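Drying Apples and Pears at Home - Tips from a Small Kitchen

Jan 5, 2020

Every October I promise myself I will buy less fruit, and every October I come back from the farm shop at Troria with the car sitting low on its wheels. This last autumn it was windfall apples, mostly, and a crate of hard little pears that the lady on the till more or less pushed into my arms. We had already had crumble until we were sick of it, and there were no jam jars left in the house, so out came the dehydrator again.

I have had quite a few messages asking how I go about it, so I thought I would put it all on one page, with the mistakes included. You don't need a dehydrator, by the way. I managed for years with an ordinary oven and the door propped open with a wooden spoon, and the apple rings tasted just as good - they only took longer and made the kitchen very warm, which I must say I didn't mind in October.

Picking the fruit over

Sort the fruit before you do anything else. Bruised apples are fine once the bruise is cut out, but anything with mould goes straight on the compost. For apples I like a sharp one with a bit of crunch left in it, as the drying brings out the sweetness and a very sweet apple ends up rather flat. Pears want to be just short of ripe. If you can press your thumb in, eat it over the sink and be happy.

Wash everything well, even if you are going to peel. I peel the pears and leave the apples as they are, mostly out of laziness, though the skin does give the rings a nice chewy edge.

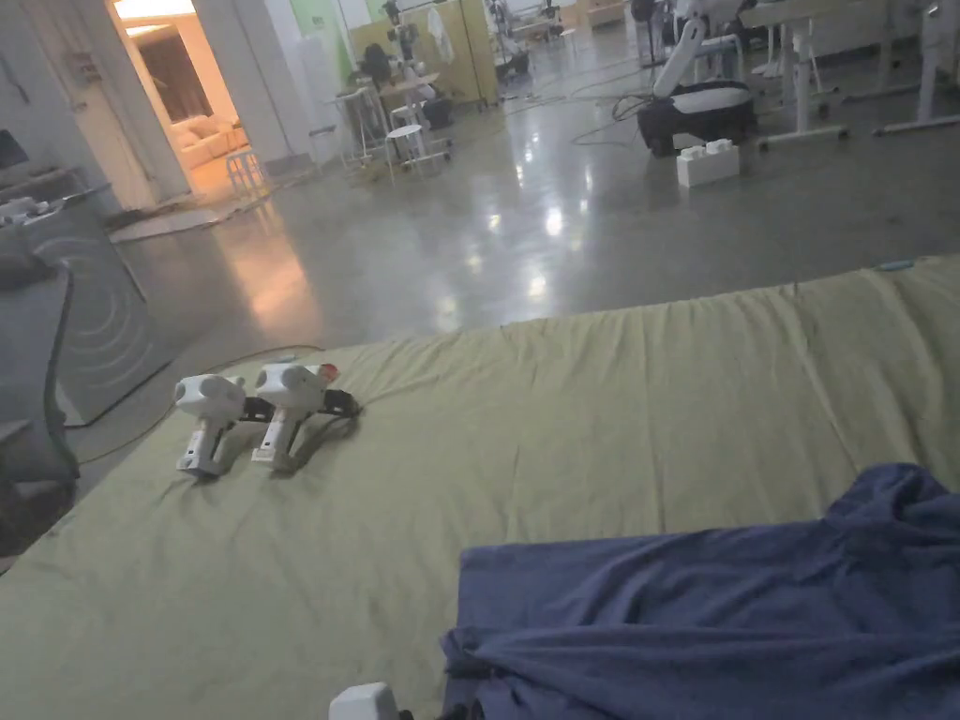
The spare bed, with its pale yellow-green sheet.

Slicing

Thickness matters more than anything else I can tell you. Aim for slices about as thick as a pound coin, or two at the very most, and try to keep them all the same. Mixed thicknesses mean that half the tray is crisp while the other half is still damp in the middle, and you will be standing there at bedtime picking them over one by one (ask me how I know!). A mandoline is quickest, but do please use the guard. I used to have a Prerkier one with a lovely sharp blade, and I still have the scar.

If you are coring apples for rings, core first and slice afterwards. It sounds obvious, and yet I did it the other way for a whole season.

Stopping them going brown

Fill a big bowl with cold water and squeeze in the juice of a lemon. Drop the slices in as you cut them, leave them for ten minutes or so, and then lay them out on clean tea towels and pat the tops. Don't skip the patting. Wet slices stick to the trays and add a good hour to the drying. They will still colour a little, and I rather like them that way, like old piano keys.

A dusting of cinnamon at this stage is lovely on apples. On pears I prefer ground ginger, and only a pinch of it, or it takes over.
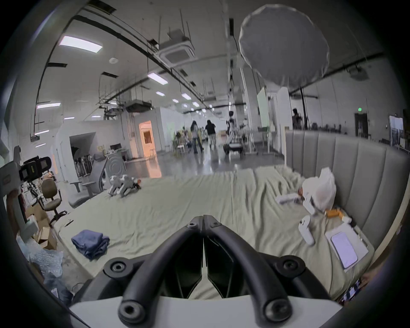
The drying itself depends very much on your machine. Mine is an old Bollura with stacking trays, and it dries faster at the bottom than the top, so I swap the trays over every couple of hours and give each one a half turn while I am at it. I set it fairly low and leave it most of the day. In the oven, use the lowest setting you have, line your racks with baking parchment, and turn the slices once when the tops feel leathery. Overlapping is the great temptation when you still have a full bowl waiting, but they really do need air all round them.

It is worth weighing a batch before and after, if you like that sort of thing. My last big load went in at 2,292 grams of prepared slices and came out at 313, and it all fitted into a couple of jars. I stood and looked at it for quite some time.

To test for dryness, take a slice out, let it cool properly and then tear it. There should be no bead of moisture along the tear. Warm fruit always feels softer than it is, so don't judge it straight off the tray. If you are making crisps, carry on until a cooled slice snaps.

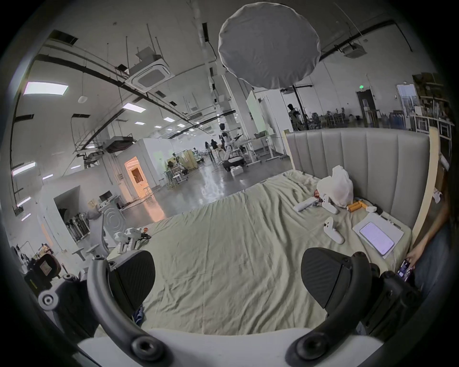 Once it is all cool, pack it loosely in a big jar, no more than two thirds full, and give the jar a shake every day for a week. This lets any slightly damp pieces share their moisture out with the drier ones. If you see misting on the inside of the glass, back on the trays it goes for another hour or two. After that week you can pack it down tightly and put it away somewhere dark. I use the clip-top Idahosa jars, but any jar with a sound lid will do. Write the date on it, and the variety too if you know it.

Using it up

The children (well, they are hardly children now) eat the apple rings straight from the jar, so a fair amount never gets as far as a recipe. For porridge, snip a handful in with scissors before you add the milk. For a fruit loaf, soak around 200 grams in hot tea overnight and use the tea in the mix as well. The pears are very good chopped small in a stuffing, or on a board with a piece of blue cheese.

And save the peelings and cores! Covered with water and simmered with a cinnamon stick, they make a nice pink-gold syrup once you have strained it and added sugar. It keeps for a week or two in the fridge, and I have been putting it on pancakes since the new year.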